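Filed under: Town & Neighborhood > Moving & Relocation

Zadstead or Drultville?

marlowbean
Hi everyone! We're moving in June (two adults, 2 kids, one very opinionated beagle) and we've narrowed it to Zadstead or Drultville. I love the old porches in Zadstead, but my husband keeps bringing up the commute, bless him. Any thoughts welcome, even grumpy ones. 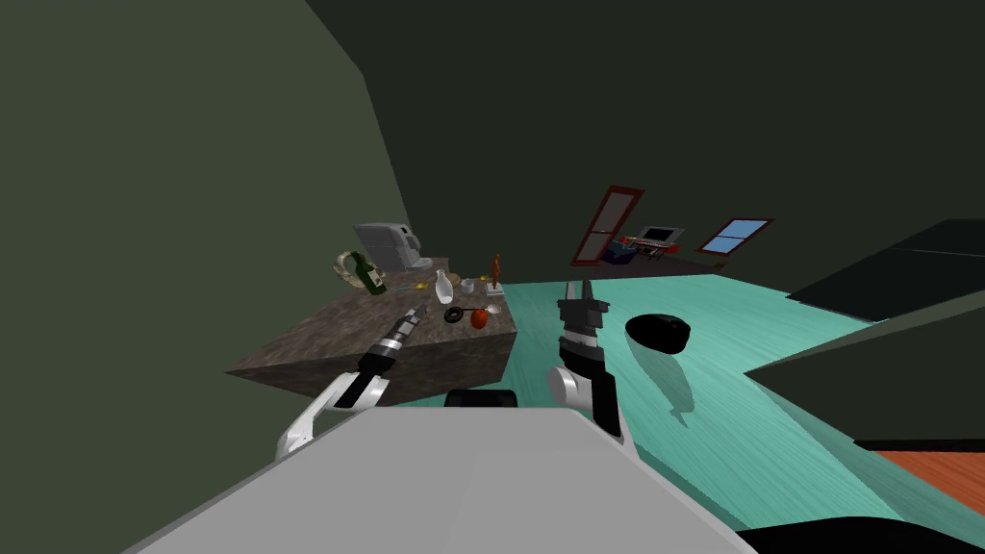
Page 2 of 4

tidewater_jo
Zadstead, every time! We've been here nine years and I still take the long way home past the mill pond. The bakery opens at six, and the school is a short walk if you're near the green.

old_pete_rr
Have to disagree with Jo, much as I enjoy her posts. Those porches are lovely until you have to fix one. Ours cost us $3,000 and it still creaks. Drultville houses are plain, but they're dry and the bus comes when it should.

tidewater_jo
Oh Pete, a creak is part of the charm (and you did buy the biggest porch on the street!).
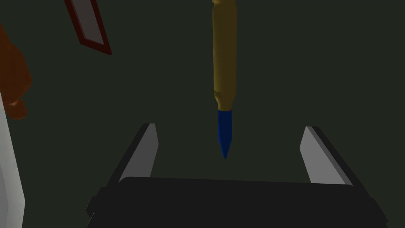

Re: Zadstead or Drultville? (schools)

quiltandkettle
Both of mine went through Drultville and did just fine, though the music program is better over in Zadstead. I'd visit each on a rainy morning before deciding.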